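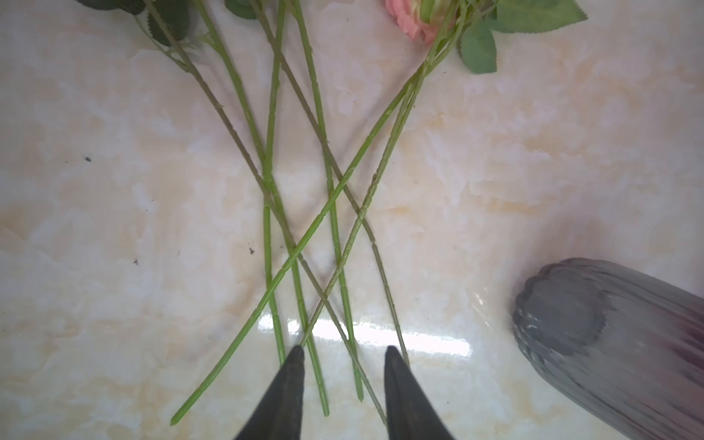
3 min read

I owe my aunt Borghild a letter. I have owed her one since February, when hers came in a long cream envelope with the stamp on crooked, and every morning I walk past it on the hall shelf and think, tonight. Then it's ten o'clock and I'm brushing my teeth.

So this is partly a post about letters and partly a way of putting off writing one, which I think anyone who knows me will recognize.

We started by accident. I was 20 and living in my first apartment, over a dry cleaner's, with no money for long distance, and Aunt Borghild Engebretsen (my mother's aunt if we're being strict, but we have never been strict) sent me a recipe for cardamom rolls. On the back she had written a whole page about her neighbor's fence. It was a very good page. The fence had been put up in the wrong place and she was following the dispute the way other people follow baseball. I wrote back to ask what happened, and she told me, and by the time the fence was settled we were simply people who wrote to each other.

I have kept all of hers in a boot box. They aren't in any kind of order, and I like it that way, because I'll go in looking for the roll recipe and come out half an hour later having read all about a wedding in the rain and what she thought of the potato salad.

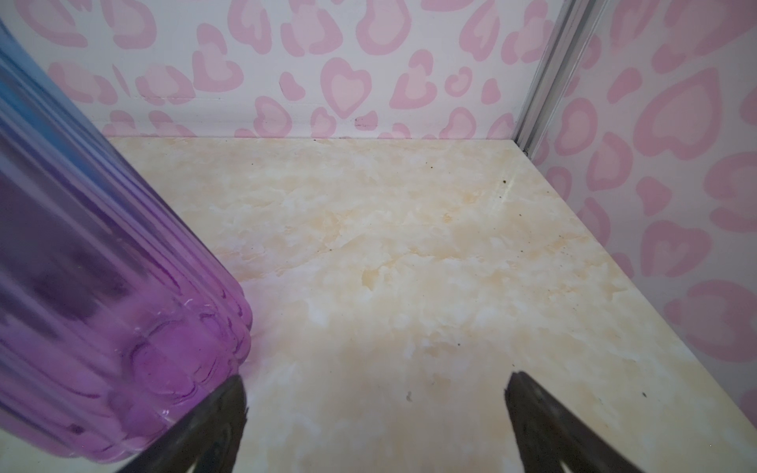
Pale grayish blue at the top, deep violet by the time you get to the base.

My friend Ilona thinks I make too much of the supplies, and she may be right. I do love the supplies! I have the gray paper from Stillstead, the little stationery shop two doors down from the bakery, and a green pen that Cameron gave me when I left my old job, and a sheet of bird stamps I can hardly bear to break up. For a long time I told myself I couldn't start until the table was clear and the good pen was filled and there was a whole free evening ahead of me. You can guess how many letters got written that way. These days I keep a pad in my bag and write a paragraph at the dentist's, another in the parking lot waiting for choir to let out, and I let the ink change color halfway down the page. Borghild has never once mentioned it. Hers sometimes switch from pen to pencil in the middle of a word.

The other thing that held me up was news. I used to think I needed some. A text message wants news, or at least a question, but a letter will happily take the soup you made and the fact that the soup was a bit thin. When I reread the ones in the boot box, the big announcements are the parts I skip. I remember those anyway. What I'd forgotten is that she once spent a full summer trying to teach herself the accordion, and that she gave it up on account of the dog.

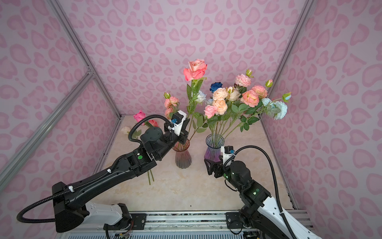
Ribbed glass vases, pink on every side.

I should say a word for the slow part too. My cousin Jarrah asked me last month why I don't just call her, and I do call her, on Sundays, and we have a nice time. But on the phone we both talk quickly, and she worries about the bill no matter how often I explain that there isn't one. On paper she takes her time. She'll start a story, go off to check the oven, come back and tell me she's been to check the oven, and carry on. I can hear the kitchen in it. And then I get to wait a couple of weeks with the story in my head before I answer, and I usually find I have something better to say than I would have had right away – or I've forgotten the question entirely and tell her about the car.
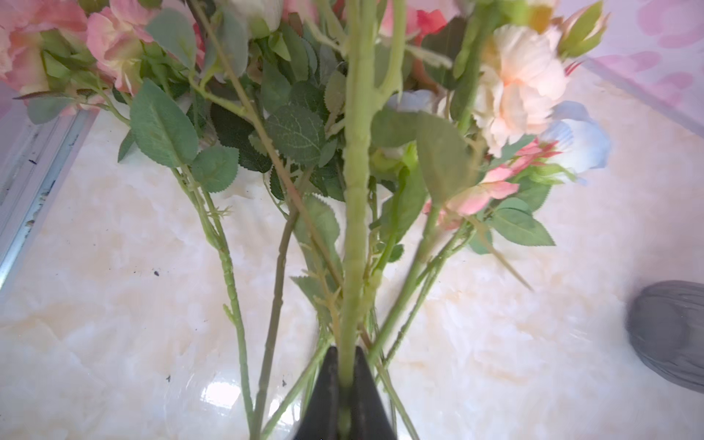 Word count: 698

If you'd like to start and don't know who to write to, I'd pick somebody older than you who has opinions. Keep the first one short. One side of the page is plenty, and a card is fine. Ask one real question, something you'd like to know, and don't apologize for your handwriting, which takes up a line and isn't interesting to read. I try not to open with how long it's been either, though I've just looked at the start of this post and I see I did exactly that.

Now then. The kettle is on and I have the gray paper out. I'm going to tell her about the new people across the street, who are having a fence put in, and I'm going to ask about her knee, and whether it's one teaspoon of cardamom or two, because the ink has run on that line and I've been guessing for years.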